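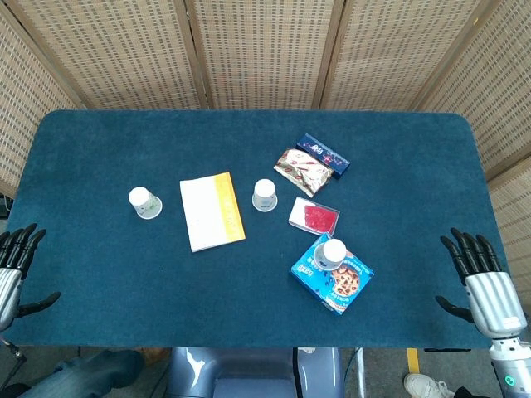
5. Setting Up and Clearing the Table

Support > Zundale Break Corner > Set-Up Guide > Table and Screen

This section covers placing the Cloneck folding screen, fitting the Altby table covering, laying out cups and snacks, and clearing the table at the end of the day. Assemble the table as shown in Section 3 before you start.

You will need:
- Cloneck folding screen
- Altby table covering, dark teal, part 901
- Paper cups
- Boxed or wrapped snacks
- A book or two
- Soft brush or lint roller
- Trash bag

5.1 Placing the screen

1. Stand the screen upright with the panels folded together. Hold it by the wooden posts. Do not lift it by the woven part.
2. Open the panels one at a time, starting at the back of the table.
3. Keep the back panels in a straight line, then bring the end panels forward along the sides of the table. The finished shape is a wide arc, open at the front.
4. Leave a hand's width between the table edge and the woven panels.
5. Press lightly on the top of each post. If a panel rocks, change its angle until it stands firm.

CAUTION: Do not set the screen up in one flat line. It can tip forward onto the table.

Note: The weave lets light and air through. It will not stop a draft, and it will not block sound.

5.2 Fitting the table covering

1. Brush the bare tabletop and wipe off any sticky spots. Let it dry.
2. Lay the covering on the table and smooth it from the center out to the corners.
3. Go over it once with the brush. Light-colored lint and crumbs show up on the dark teal, especially near the front.
4. Check the corners. If one lifts, press it down and leave a book on it for an hour.

Faint wrinkles are normal in a new covering. Do not iron it. Replacement coverings are listed on the Fitzsimmons parts sheet, form 204.

5.3 Laying out the table

Keep everything toward the middle so people have room to rest their arms at the front.

1. Put the larger snack boxes down first. They can sit at an angle, which makes them easier to pick up from either side.
2. Place small packs and containers next to the boxes. Keep anything with a soft filling closed until someone wants it.
3. Set out the paper cups upside down. An upturned cup stays clean inside and is steadier on the covering than one standing on its base.
4. Add the book last, flat, with the front cover up. Leave a gap between the book and anything people will eat or drink.

Note: A cup can be placed on top of a flat, closed box if space is short. Move it before opening the box.

CAUTION: Do not put filled cups on top of boxes or books.

5.4 Stacking the cups

Stack the cups before you collect anything else. They are light and get knocked over when boxes are moved.

1. Pick out any cup that has been used and put it in the trash bag. Do not stack used cups with clean ones.
2. Choose one clean cup as the bottom of the stack. Leave it upside down with its rim flat on the covering, in a clear spot.
3. Take the next cup by its side, near the rim, and hold it upside down over the first.
4. Lower it straight down until it settles. Do not twist it or push hard. Paper cups that have been forced together are difficult to separate and the rims bend.
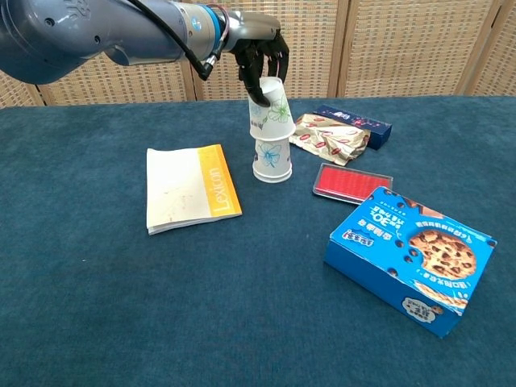

5. Add the rest of the clean cups in the same way. The printed patterns do not have to match. Cups with different prints can go in one stack as long as they are the same size.
6. If a cup sits crooked, lift it off and turn it a little before trying again. A cup that still leans probably has a bent rim. Set it aside for the next use and keep it out of the stack.
7. Move the finished stack by holding the bottom cup, with your other hand resting on the top.

5.5 Collecting snacks and wrappers

1. Pick up loose wrappers and check inside each one before throwing it away. A crumpled wrapper may still have something in it.
2. Lift wrappers straight up off the boxes. Sliding them drops crumbs into the covering.
3. Close any open box by tucking in the end flap. Finish the open boxes before starting new ones.
4. Check small trays and containers for leaks. Wipe the bottom of each one before you put it away.
5. Store boxes flat, with the largest at the bottom.

CAUTION: Keep cookies and other dry snacks away from cleaning products. Use a separate shelf.

5.6 Books

Return books to the shelf with the spine facing out. If a cover has food marks, wipe it with a dry cloth. A slightly damp cloth is fine on a glossy cover but will raise the surface of a plain paper one. Do not leave a book on the table overnight under boxes.

5.7 Cleaning the covering

1. With the table clear, brush from the back toward the front and catch the crumbs in your hand or a tray.
2. Use the lint roller on any specks that stay behind.
3. For spills, blot with a dry paper towel. Follow with a damp cloth and cool water. Do not rub.
4. Leave the covering flat on the table to dry. Do not put cups or boxes back until it feels dry all over.

The screen can stay in place while you clean the table. Dust the weave with a dry brush once a month, working from the top down, and wipe the posts with a soft cloth. If you need to fold the screen for storage, follow 5.1 in reverse and keep it upright.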